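Cukcombe set to miss out on Benkirane as Skenar dig in over fee

26/02/2023

Cukcombe's hopes of bringing in Taha Benkirane before the new season look to be fading, with Skenar refusing to move on their asking price for the left-sided midfielder.

The two clubs have been talking for a while now and there was a feeling at the Cukcombe end that a deal was close. Not any more. A second offer went in and was knocked back the same afternoon, and sources close to the player say there is no third one on the table as things stand.

Benkirane has made 58 league appearances for Skenar since coming through their youth side, most of them wide on the left, a few at full-back when injuries hit. He is under contract for two more years. Skenar know that and are in no rush.

"We have a price and everybody has been told the price," said Skenar sporting director Ferenc Lengyel. "If somebody wants to pay it they can ring me. If they don't, Taha plays for us, and we are very happy with that."

Cukcombe boss Driss Ezzat was asked about it after training and kept it short. He would not talk about another club's player, he said, but admitted he wants "one more on that side, maybe two" before August. His squad looks thin there. The regular left winger has played 17 games on the bounce without a rest and looked leggy in the last couple, going off early in both.

The manager has alternatives in mind. A loan move for Abou Zeid has been talked about, though the winger's wages would be a problem and his club would want them covered in full. There is also a youngster in the academy who has been training with the first team all month – Ezzat likes him, but thinks it is to soon for him to start.

Supporters are getting restless. Siham Filali, who edits a Cukcombe fan newsletter, says season ticket holders were promised signings and have so far seen one, a back-up keeper.

"People aren't asking for the moon," she said. "We've known about Benkirane since last summer. Either go and get him or tell us he's not coming and who is."
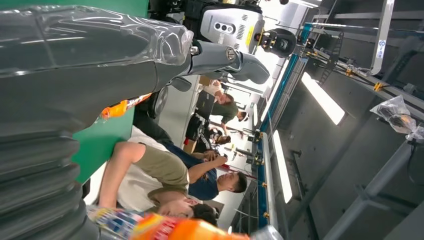
The club's chief executive, Yasmine Lamrani, insists the money is there. Cukcombe banked a decent sum from the sale of their captain and the new shirt deal with Sesorine starts in the summer. But she has also said more than once that the wage bill will not go up again, and that rules out a fair few names on Ezzat's list.

Benkirane himself has said nothing in public. He started on the bench for Skenar at the weekend, came on with half an hour left and set up the equaliser with a low cross from the byline. He got a big hand from the home end at the whistle. 246 away fans made the trip and were still singing long after he had gone down the tunnel.

Talks could yet start up again. Lengyel is due to meet Lamrani at a league meeting next month, and niether side has ruled out a deal with add-ons, which was the sticking point the first time round – Skenar wanted most of it up front.

Cukcombe are at home next, with Ezzat expected to make changes on the left.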